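Teuber Handheld Gripper Kit

The Teuber Handheld Gripper Kit is a two-handed data capture kit sold by Grinano, a supplier of equipment for robot training. It is made up of a pair of gripper devices worn and operated by a person, a head-mounted camera, and a recording unit. The kit is sold outright or as part of a recording service run from the company's site in Ridthorpe. It is used to record manual tasks that are later used in training two-armed robots.
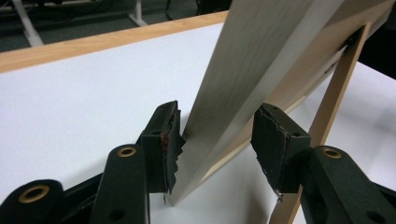
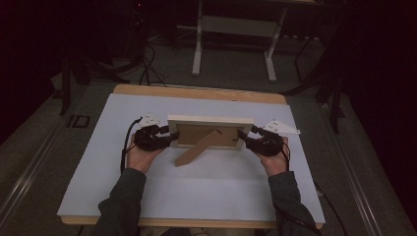
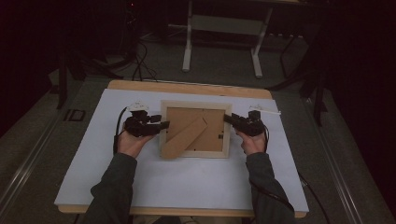
Handling a picture frame with an easel stand, using the paired grippers.

Design

Each gripper has two opposed fingers driven by a trigger under the operator's index finger. The finger arms are molded in black plastic and are joined to the body by pivot pins, so that they can be changed without opening the housing. Finger opening is measured by an encoder in the body and logged with the video. There is no motor. The force at the fingertips is the force the operator applies, less friction in the linkage.

The finger pads are treated as a wear part. They are supplied in sets of 6 and are held on with adhesive. Pad edges fray and lift with use, particularly in work on objects with sharp borders such as frames, trays and box lids. The manual calls for replacement when the covering has lifted from the pad face, but leaves frayed edges to the judgment of the operator.

A white bracket on each gripper serves as a mount for tracking parts. The left and right brackets are not interchangeable. Early kits had no left and right labels, and a pair fitted the wrong way round gave position data that looked plausible but was mirrored. Labels were added with the second hardware revision.

Cabling

Power and data run through one cable per gripper, routed over the wrist and along the sleeve to the recording unit. A wireless version was announced in December and later withdrawn, the stated reason being clock drift between the two hands. Cable drag is the most common complaint from buyers. It matters most in tasks where the hands cross or where an object has to be turned over, and the manual recommends a clip at the elbow for such work.

Recording service

Under the service option, the client supplies a task list and Grinano supplies operators, tables, objects and storage. A task is defined by a start state, an end state and a set of permitted grasps. Tasks on the standard list include folding cloth, sorting cutlery, closing boxes, and standing or turning a picture frame. The frame task is graded as difficult for its size. The easel leg is thin, it moves on its own fitting, and it has to be kept clear of the fingers while both sides of the border are held.

Files are delivered within 72 hours of the last take. Each delivery contains the video streams, finger opening for both hands, tracked positions, and a text log of rejected takes. Takes are rejected for dropped objects, contact between the grippers, and loss of tracking. Clients may ask to keep rejected takes, and several do, as examples of failure for training – these are billed at the same rate.

Reception

A review by the automation newsletter Faltumstead tested 2 kits over 3 weeks of bench work. It rated the finger measurement as accurate and the trigger as comfortable for short sessions. It was less favorable on grip. The parallel pads held flat borders well but slipped on tapered or polished parts, and the review advised buyers to budget for pads from the start. The head-mounted camera was found to lose sight of the fingertips when the operator worked close to the chest. The review also noted that the calibration routine must be repeated whenever a bracket is removed, a step missing from the quick start sheet.

Grinano later issued a revised sheet with the calibration step added. The price of pad sets was not changed.

Compatibility

Recordings are written in an open container format and can be read without the company's software. Conversion scripts are provided for parallel-jaw grippers only. Buyers using multi-finger hands have to write their own mapping, and the company does not offer support for this.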